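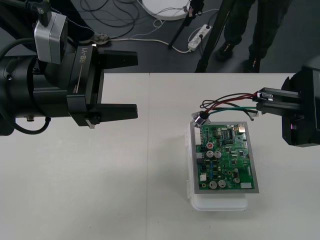
The furnace board in our house quit for the second time in May, and I put off dealing with it until the nights got cold. The furnace is an old Grindov, which came with the place. The company stopped selling that model years ago, so there are two choices when the control board goes. You buy a used one and hope, or you send yours out to be repaired.

I got three prices. A dealer in Surnell wanted $523 for a refurbished board, not installed. A parts seller online had one for $215 with no returns. A small repair shop called Kurup quoted $102 for the repair plus shipping both ways. I went with Kurup.

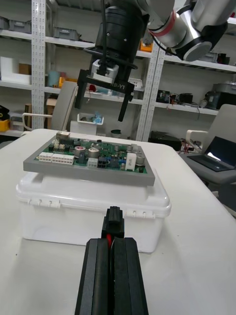 Before I pulled anything out, I turned off the power at the breaker and at the furnace switch. Then I took pictures of every plug on my phone and put a bit of masking tape on each one with a number. The first time the board failed I skipped the tape and spent an evening with a flashlight in my teeth, trying to read the wiring sheet glued inside the door. The sheet is mostly brown now.

The board came off with 4 screws. I wrapped it in an anti-static bag, then in bubble wrap, and put it in a box one size bigger than I thought it needed. Kurup asks for a note with the symptoms. Mine said the blower ran but the burner never lit, and that the fault light blinked and then went dark.

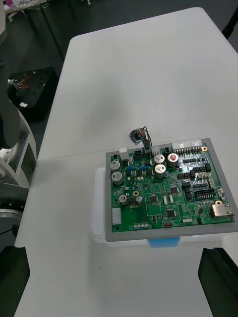 Green circuit board with its capacitors, in a gray frame.

We heated with the wood stove and one electric heater while it was gone. The bedrooms over the garage were cold. I moved my desk into the kitchen and left it there longer than I needed to.

The repaired board came back with a slip listing a relay and two capacitors replaced. Putting it in took less than an hour, tape numbers and all. I ran the heat for a full evening before I put the front panel back on.

I had an email about this after I mentioned it in my post on the trip to Gastano, so I'll put it here with my reply.

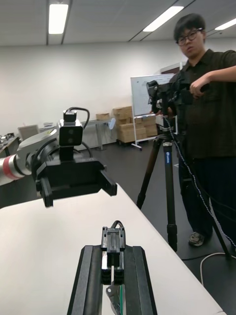 Would you repair the same board again if it failed next winter?

I'd do it once more at that price. After that I would start pricing a new furnace, as the heat exchanger is as old as the rest of it.

The filter was due as well, so I changed it while the panel was off and wrote Sat 22 November on the cardboard edge. Next job is the weatherstripping on the garage door.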